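Category: Datasets > Household > Head cameras

# Griltton floor-wipe set

Hello! This is my comparison of two head cameras, the Plarkska and the Tevden, for teaching an arm to wipe floors.

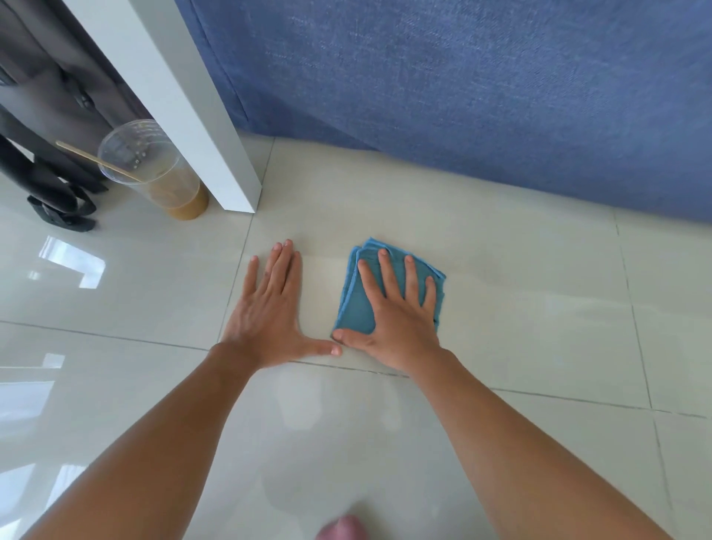
I wanted to know which one keeps both hands in view when you're right down on the tiles, with one palm flat and the other pushing a folded cloth. Short answer: the Tevden, although it's heavier and gave Malathi Lobo a sore neck (sorry, Malathi!).

What you get:

- 674 clips, all at 30 frames per second
- `plarkska/` and `tevden/`, same file names in both
- `notes.csv`, with my scribbles on glare

Shiny floors are a pain. Window reflections upset the Plarkska's auto exposure, so I locked it from November onwards, and the older clips flicker a bit. Béla Rácz is still trying them on the Szűcs controller with the soft gripper – he likes 800 steps of warm-up, I use 3,000 and go and make tea.

If a clip won't open, update your reader first, then write to me.

Contact: Kevser Tekin | © Griltton | Back to top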